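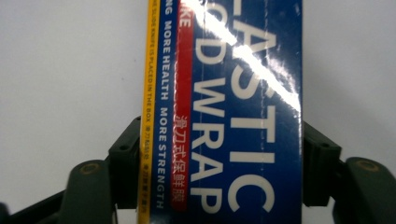
Zindthorpe Bread Swap: Frequently Asked Questions

Last updated 17 November 2020

What is the bread swap?

It's a monthly get-together for people who bake at home and would like to go home with something different from what they made. You bring loaves, you set them on the long tables, and you leave with the same number of loaves baked by other people. We started with 20 bakers in the back of the Torvik building, and now there are 200 names on the mailing list (not all of them come every month, or we'd need a bigger room!).

Do I have to be good at baking?

Not at all! My first loaf for the swap was a rye that could have held a door open, and somebody still took it home and made croutons. If you'd eat it yourself, bring it. Beginners often end up having the best conversations, too, since everyone wants to talk about crumb and crust and what their oven does on the left side.

How many loaves should I bring?

Two is the usual number. You can bring up to four. A batch of six rolls counts as one loaf, and so does a tray of focaccia if it's cut into squares. Bagels are their own subject, see below.

OK, what about bagels?

Four bagels to a loaf. We went back and forth on this for most of last winter and that's where we landed.

How should I wrap my bread?

Let it cool all the way first, please. A loaf that goes into a wrapper warm will have a soft, damp crust by the time it gets to its new home. Crusty loaves do best in paper. Soft sandwich bread, milk bread, brioche and anything with a glaze can go in plastic wrap or a clean bag. If you don't have either, there's always a roll of something on the end table and you're welcome to it.

What goes on the label?

Your first name, the kind of bread, the day you baked it, and every ingredient. Every single one, even the spoonful of honey. Please write nuts, sesame, eggs and milk in capital letters. If you brushed the top with butter, that goes on the label too. Pencil is fine, but marker is easier to read from across a table.

Can I bring gluten-free bread?

Yes, and we'd love more of it! Gluten-free loaves have their own table by the window. They need to arrive fully wrapped and stay that way until they get home. We can't promise a flour-free room, so if you have celiac disease, please decide with that in mind.

Can I bring cake?

Banana bread, yes. Zucchini bread, yes. Anything with frosting, no. Seren Gough keeps asking where cinnamon rolls belong, and so far they've been allowed in as long as the icing comes in a separate container.

Where do the sourdough starters come from?

Mostly from each other. Vimia is the oldest one still going around, a wheat starter that Demyd Hutsuliak brought to the second swap in a pickle jar. It's lively and pretty forgiving, and it makes a lovely mild loaf. Nusex is the rye one. It smells like green apples when it's happy, and it rises so fast in July that you should put the jar on a plate. Bring a clean jar with a lid and you can take some of either.

How do I keep a starter alive?

Feed it equal weights of flour and water once a week and keep it in the fridge. Take it out the night before you bake and feed it again. Gray liquid on top just means it's hungry, so stir it in or pour it off. Pink or orange streaks mean it should go in the trash, jar and all.

How long will swapped bread keep?

Lean white loaves are at their best for a day or two. Sourdough goes longer, and a dense rye is better on day three than on day one. Everything freezes well. Slice it first, wrap it tightly, and toast straight from the freezer. I have a whole drawer of other people's bread and it makes me very happy every morning.

Is there a charge?

No. There's a jar for room rent if you feel like putting something in it.

Are you meeting right now?

We've moved to porch pickup for the winter. Sign up by email, drop your wrapped loaves on the Torvik steps between nine and ten, and come back after eleven for your bag. Tell us about any allergies when you sign up and we'll sort the bags by label. We hope to be back around the tables in March, but we'll email the list before anything changes.

Can I bring my kids?

Please do! They get their own corner of the table for rolls, and the shaped ones (hedgehogs, mostly) always go first.

I still have a question.

Reply to any of the monthly emails and one of us will write back, usually the same evening unless there's dough on our hands.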